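Stockdale Inn to reopen with 11 guest rooms after winter refit

Wed 1 September

The Stockdale Inn will take bookings from today for its 11 refurbished guest rooms, which open to the public in January. The building dates from 1829 and has been closed upstairs while its owner, Grekow Inns, replaced the heating, the plumbing and most of the wiring.

The bar and dining room have stayed open during the work and will keep their present hours.

Grekow Inns bought the property from the Korna Brewery, which had let rooms there on and off until the top floor was shut. A rear wing added in 1937 now holds four of the bedrooms, with the other seven in the main house. Two rooms on the ground floor have step-free access from the car park.

Terence Rudd, managing director of Grekow Inns, said: "People have been asking us for rooms ever since we took over the bar. The old ones were cold and the pipes knocked all night. We could have opened sooner with a coat of paint, but the heating had to come first."
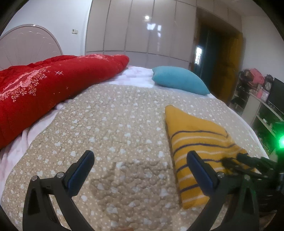

A double bed at the Stockdale Inn.

Most of the building work was carried out by Stesent, a local contractor. The sash windows at the front were repaired and fitted with secondary glazing, as the inn stands on the main road and lorries pass from early in the morning. The original staircase has been kept. Floors on the first landing, which sloped towards the street, have been levelled as far as the old joists would allow.

Keith Kettle, site manager for Stesent, said: "There were three lots of wiring up there, one on top of the other, and no drawings for any of it. We lost a fortnight to that – the rest went more or less to plan."

Breakfast will be served in the dining room and is included in the room rate. Dogs are welcome in the rear wing by arrangement. Guests staying two nights or more midweek will be offered dinner on the first evening at no extra charge until the end of the opening month.

Rooms can be booked by telephone or in person at the bar. Group bookings should be made with the inn's office, quoting reference 1599.

Ends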